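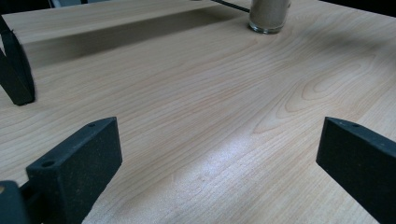

Pre-Session Walk-Through, Bramwell Hall
Regional Delegates' Assembly, May sitting
Completed by: Lanying Fu, Protocol and Premises
Started 7:40 a.m., finished well after the coffee had gone

1. Main entrance and steps
Status: Pass
Handrails firm. The ramp on the Jodine Street side is clear of bicycles. Two delegations have asked to arrive first. Facilities takes no position.

2. Chamber capacity
Status: Pass, with comment
Posted limit is 573. The seating plan from the Secretary's office adds up to 573 if the interpreters stand outside. Revised plan requested.

3. Emergency exits
Status: Fail
Exit 9 was blocked by a stack of lecterns left over from the treaty signing. Moved them myself, but they have a way of coming back. Recheck before the doors open. Exit signs lit throughout.

4. Flags and flagpoles
Status: Pass
All bases weighted. The pole that fell during the fisheries debate has a new foot. Order is alphabetical in English. The letter objecting to this is on file with the earlier letters objecting to this.

5. Fire extinguishers
Status: Pass
Tags current. The one by the press gallery was being used as a doorstop, and I have bought the press gallery a doorstop.

6. Electrical and microphones
Status: Partial
Floor cables taped down, except row F, where the tape ran out. The Pasano desk microphones cut off at the speaking limit as designed. There were complaints last sitting that this is a fault. Please stop logging it as one.

7. Voting system
Status: Pass
The Furker panel was tested with all desks voting yes, then all voting no, then all abstaining. It handled the abstentions fastest, having had the practice. Backup paper ballots: 2000, sealed, in the clerk's cupboard.

8. Interpreters' booths
Status: Partial
Ventilation working in all but the end booth. Temperature limit for the booths should be written down somewhere. I have asked where.

9. Public gallery
Status: Fail
Loose rail bracket, left side, second landing. Gallery stays closed until it's fixed. The speech on openness is scheduled for 11:00, so sooner would be better.

10. First aid
Status: Pass
Kit restocked. We are out of the throat lozenges again.

Follow-up
Rail bracket: carpenter called, due before 10:00.
Row F: one more roll of tape, 40 yards.
Exit 9: see item 3, then go and look at it again.
Seating plan: with the Secretary's office.

Signed, L. Fu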